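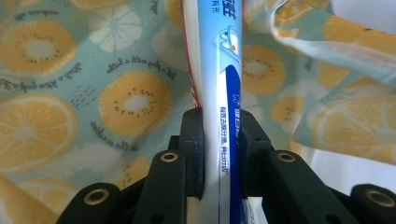 A tube of toothpaste held between the two black pads of a gripper.

How Robots Learn to Pick Things Up

Think about the last time you picked up a tube of toothpaste. You probably didn't plan it. Your hand opened, closed, and squeezed just hard enough. You have been practicing since you were a baby, and by now your hands do most of the work without asking you.

A robot doesn't start with any of that practice. Somebody has to give it examples, and it needs a lot of them.

What is an example?

In this kind of work, an example is a recording of one small job done from start to finish. The job might be "put the tube in the bin" or "fold the cloth." The recording has two parts. One part is video. The other part is a list of numbers that says where the gripper was at each moment and how far open its fingers were.

A computer program studies the video and the numbers together. Bit by bit it finds patterns. When the tube looks like this, the fingers move like that. A program that gets better by studying examples is called a learning system.

Who makes the examples?

People do. One way is to hold a gripper in your own hand and use it in place of your fingers. It has two fingers that open and close, a handle, and a small camera that looks out past the fingertips. The camera sees close to what a robot's camera would see if the same gripper were on the end of a robot arm.

Yae Fukuda makes examples for a project called Stekurent. In May she recorded 201 of them, all with things you might find in a bathroom or a laundry room.

"The first day, my hand wanted to do everything the quick way," she says. "I had to slow down. If I go too fast the video is blurry, and then it's hard for the program to learn from it."

Each of her recordings lasts 30 seconds or less. Then she puts everything back in a new spot and starts again.

Why move things around?

Suppose you always put the toothpaste in the same place, facing the same way. The program might learn to reach for that place, even when the tube has been moved. So the tube goes on its side, then upside down, then close to the edge of a cloth. Sometimes it is partly covered up.

Cloth is one of the harder things to learn. A tube keeps nearly the same shape when you lift it. A cloth makes a new shape every time you touch it, and a printed pattern bends and folds along with it.
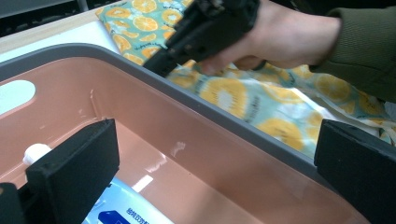

Bins are tricky in a different way. The sides get in the way of the gripper, so it has to come in from above. Shiny plastic can also make bright spots in the video, and the program has to learn that a bright spot is not something to pick up.

What about mistakes?

Sometimes a tube slips. Sometimes the cloth catches on a finger. Nazar Panasiuk watches the recordings afterward and sorts them. If something was dropped and then picked up again, he often keeps it – a robot will drop things too, and it needs to see what to do next. If the camera was blocked the whole time, he takes the recording out.

He gives every recording a short label in plain words, such as "tube into bin." It is slow work. He can get through 80 recordings before lunch if none of them are strange.

Try it yourself

You need a pair of kitchen tongs, a sock, a small box, and a partner.

1. Put the sock on the table. Use the tongs to put it in the box.
2. Ask your partner to write down each thing you did, in order.
3. Change where the sock is and do it again. Do this 4 times.
4. Look at the lists. Which steps stayed the same? Which ones changed?

Words to know

Gripper: the part of a robot that holds things.
Label: a few words that say what a recording shows.
Learning system: a computer program that gets better by studying examples.

Page updated 10 June 2019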